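Call for Participants: Grip Fault Review, Household Clothing Tasks

Plenura is seeking 43 adults to help examine a safety fault in its hand-held gripper tools. In July, the fingers on several units failed to release fabric when commanded — in one case pinching the operator's hand. 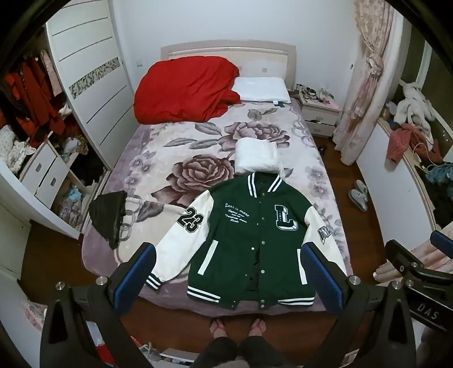
Jacket laid out on a bed, with the gripper fingers at the front.

Participants will handle garments at home over two sessions and report every late or missed release. Prior experience is not required. Compensation is $105 per session.

Applicants must live in Hultasau or Cliswood and be 18 or older. Quote reference 867 when applying to the Plenura Safety Office.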